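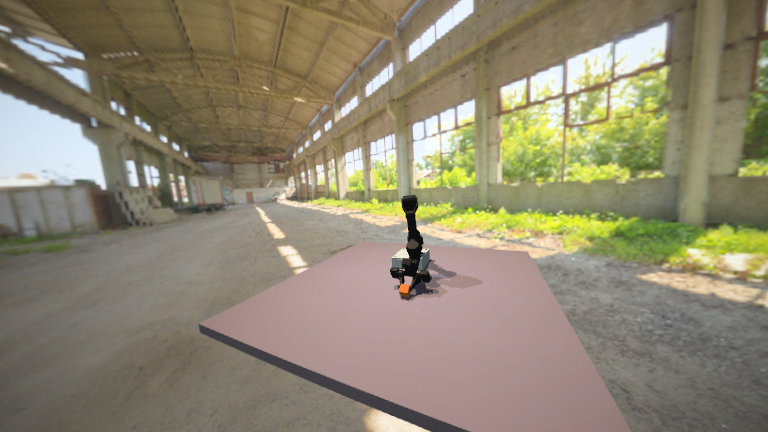
Vol. 12, No. 1 - Page 3

Search this site Search Go

Minutes of the Trerine Road Travelers, winter planning meeting, January 31, 2019

Hi everybody, Li-hua here with the minutes again. I've typed these up from my notebook, and my notebook got a fair bit of soy sauce on it, so if I've put words in your mouth just yell and I'll fix it at the next meeting. I've kept it in the order we talked about things, more or less, except where we wandered back to the tire question, which I've squashed into one lump.

Present: Kwok-wai Chung (running the meeting), Chin-lung Pan, Kam-wah Tsai, Hok-lam Tseng, me (Li-hua Tam, notes), plus the usual back row of spouses and one very patient beagle. The Wei family sent their apologies, they're still stuck up north with a dead alternator and I'll get to that.

We got going at ten past seven. Kwok-wai wanted it noted that he was ready at seven.

Last meeting's minutes

Okayed with one change. I had written that Hok-lam's trailer lost a wheel bearing on the way home from the fall trip. It was the hub seal. He would like everybody to know he packs his bearings every year and I am sorry, Hok-lam. Fixed.

The fall trip, one more time

We still hadn't closed the book on September, so Kam-wah read out the final numbers. The trip came to 1,390 miles door to door by his odometer. Chin-lung's said something different, and we spent longer on that than I would have liked. Chin-lung has bigger tires than the truck came with, so his odometer reads low, and he also took that detour for pie. We're going with Kam-wah's number for the newsletter.

The kitty had $320 left in it after the group campground fees were paid. Three ideas came up: split it, spend it on a dinner, or roll it over toward this year's deposits. I was all for the dinner! I lost. It rolls over. Kam-wah will keep it in the same account and bring a statement to the spring meeting.

People said nice things about the Lullgate campground and less nice things about its showers. Two of the stalls had no hot water the whole time we were there, and the quarters machine ate my last four quarters. On the other hand the sites were level, the trees were big, and the host let us use the covered shelter when it poured. General feeling was we'd go back, just not for more than a couple of nights. Hok-lam asked if anyone had ever heard back about the quarters. I had not.

This year's big trip

Okay, the main event. Kwok-wai had his map out on the table and had drawn the route in pencil, which was smart, as it got erased a lot.

The idea is to leave Trerine in the second half of September again, when the kids are back in school and the campgrounds empty out, and go west over Trarnik Pass instead of taking the interstate around. It's the prettier way by a mile. It's also steep. Kwok-wai drove it last summer with no trailer and says the climb is long but steady, with decent pullouts, and that the far side is the part to worry about. There's a stretch of switchbacks coming down where you want to be in low gear before you think you need to be.

Chin-lung isn't crazy about it. His van is getting up there in years and he boiled it over on a much smaller hill two summers ago (I was behind him, I remember the smell). He asked if we could have a bail-out route for anybody who would sooner go around. We all thought that was fair. So the plan now is that the group can split the morning of the pass, and anyone going around meets everybody else at the river camp on the far side that evening. Going around adds almost 40 miles. Kwok-wai will write up both sets of directions, with gas stops, and he has promised to type them this time.

Kam-wah wanted to know about phone signal up top. There isn't any. We have the handheld radios, and Hok-lam will check which ones still hold a charge. I think I have one in my garage, still in the bag with the tent stakes. If you have one of the club radios, please dig it out and bring it in the spring.

How far per day was the other big chunk. Last year we had one monster day where we rolled into camp after dark and everyone was hungry and snippy, me included. I said so. I asked for shorter days with a real lunch stop, and got a lot of nodding from the back row. Kwok-wai pointed out that shorter days mean an extra night, and an extra night costs money. We went around on it for a while. Where we landed is one extra night at the river camp, so we have a whole day there with no driving at all. You can fish, nap, wash the bugs off your windshield, whatever you like. That passed easily.

Booking: the river camp opens its group loop for reservations in the spring. Kam-wah will call. He'll need a headcount before he does, so please tell him if you're in, and tell him how long your rig is with the hitch on. Measure it. Don't guess! We all remember the year of guessing.

Tires

This came up under three different headings so I'm giving it its own. Hok-lam brought in the one he pulled off his trailer after the fall trip and passed it around. Plenty of tread, cracks all down the side. He bought the trailer used and had never looked at the date code. So now everyone is going to go home and look at theirs. If you don't know where to find it, it's the last four digits in the little oval on the sidewall, first the week and then the year, and it might be on the inside where you have to crawl under. I went out with a flashlight when I got home and did ours, and let's just say I'll be shopping.

Chin-lung asked whether we ought to have a rule about tire age for group trips. Kwok-wai doesn't want the club to be in the business of rules. We settled on a get-together in somebody's driveway before the trip where we look over each other's rigs, check lights and brakes and hitch pins, and then eat something. Hok-lam offered his driveway. I offered dumplings. Carried with more enthusiasm than anything else all night.

The Wei family's alternator

Kwok-wai has talked to them on the phone. They were on their way back from visiting their daughter when the battery light came on, and they made it to a small town with one garage and one motel. The part had to be ordered. Then the wrong part came. They're in good spirits, they've learned a new card game, and the motel has waffles. Chin-lung offered to drive up and bring them home if it drags on past the weekend, and they said thanks but the garage man is feeling confident about the next box.

It got us talking about what spares people carry. Kam-wah has a serpentine belt, hoses, fuses, two kinds of tape and a gallon of coolant. I have fuses and a granola bar. I'd like to do better, so Kam-wah is going to write out his list for the newsletter.

Newsletter and website

The newsletter goes out next month. I still need trip stories! They don't have to be fancy. Chin-lung promised me the pie story and I'm putting it in writing here so he can't wriggle out of it. Hok-lam is working on something about winterizing water lines, from the point of view of a man who forgot to once.

The website is creaky and the search box only works if you spell everything exactly the way I did, and I don't spell that well. I'll see what I can do about it. If you leave a comment under the minutes it does go to my email, so please keep doing that.

Odds and ends

The folding tables: we own six, we can find four. Check your sheds.

Kam-wah is selling his old roof box. It fits crossbars, it comes with both keys, and he'll take any reasonable offer. It has a scrape along one side from a parking garage.

Kwok-wai asked that people not idle their engines outside the hall while chatting after meetings, as the neighbors have mentioned it. It was me. I'll stop.

Someone left a blue thermos behind in the fall. I've got it on my kitchen counter and I've washed it. It's a good one, so claim it soon or it becomes mine.

Next meeting

Spring, same hall, same time. Kwok-wai will send the day around when the hall confirms it. Bring your headcount, your rig length, your date codes and your radio. Chin-lung is on snacks.

We wrapped up a bit before nine and then stood around the map for another half hour anyway.

Li-hua Tam

Comments

Chin-lung P. - For the record the pie was on the way. It was a little bit on the way.

Hok-lam - Checked the radios I have here. Three charge fine, one gets warm and does nothing. Still missing the one with the yellow tape on it, does anybody have it?

Kam-wah Tsai - Roof box is gone, thanks all. Li-hua, I'll have the spares list to you next week. Do you want part numbers or just the names?

Li-hua - Just the names please! And the yellow tape radio was in with my tent stakes. Sorry, Hok-lam.

Mrs. Wei - We're home! Third box was the right one. Put us down for September, 24 feet with the hitch, and we would like to go around the pass and not over it. Also that is my thermos.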